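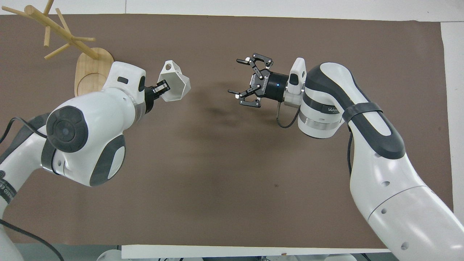
Every few years someone decides that mugs belong on a tree, and this winter it is our turn again. The Bestalus catalog has two pages of them, all promising to "free up your cabinets" - which they do, by moving the mugs onto the counter you were using. I can see the appeal of the plain ones. Pale wood, a single post, thin rounded pegs angled out near the top and a flat round base with the grain showing: it's a nice enough thing to look at with no mugs on it. Load it up and you may feel differently.

My main doubt is the cups people want to hang. A peg needs a handle. The faceted, straight-edged white cups that Zuccaro and every other shop are pushing mostly come without one, and a six-sided cup with no handle goes right back on the shelf. I asked Ermanno Pagano at Tratano about this and he said customers buy the tree first and notice later. He has taken back 11 since the holidays.

Then there is balance. Put two heavy mugs on the same side and a light stand starts to lean. Storkance says its base is weighted, but the one I tried at the store didn't feel weighted to me, and I was only lifting it to find the price.

If you still want one, measure the height under your cabinets before you order, including the mug that will stick up past the top peg. Fill opposite sides as you go. And keep the receipt - Tratano gives you until the end of April for anything bought this month, which is more generous than most.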